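Gruvville evening course, Unit 6: Collecting your own examples

Welcome back, everybody! Last time we talked about what the learner does with examples once it has them, and tonight we get to the part I like best, the slow and slightly fussy business of making them. Please read this through before Friday, even if you've done the Skilten exercises already.

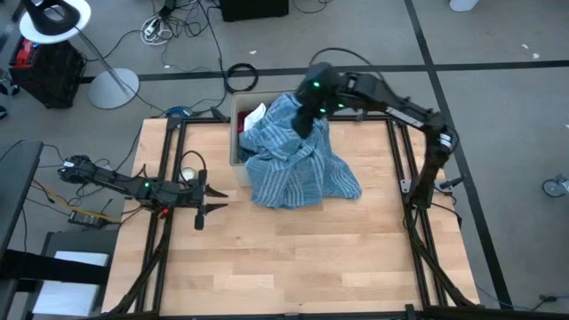

An example, for our purposes, is one whole try from start to finish, and you should save the clumsy ones too. Decide before you begin what counts as a start. With cloth I like to call it the moment the fingers close, so a grip like the one on the blue-and-white striped cloth, with the other gripper still open over the wood, would be well inside the try - and you'd mark it that way in Josent.

Each pair records 40 tries, then stops for a rest (tired hands make strange examples!). Mix up the pile between tries, and I do mean really mix it.

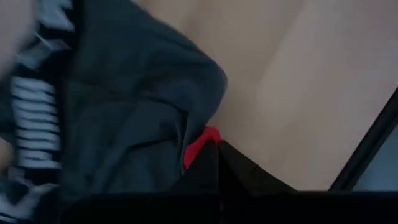 Keep your notes as you go, in plain words: "slipped," "took two pieces," "let go early." The old Bako set has 1201 tries in it, and 17 of them have no notes at all, and I still wonder about those.
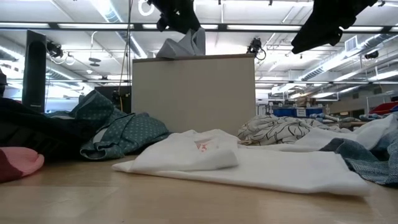

Page last changed: January

For homework, pick three tries from your own set and write a short paragraph on each, saying whether you'd want a learner to copy it.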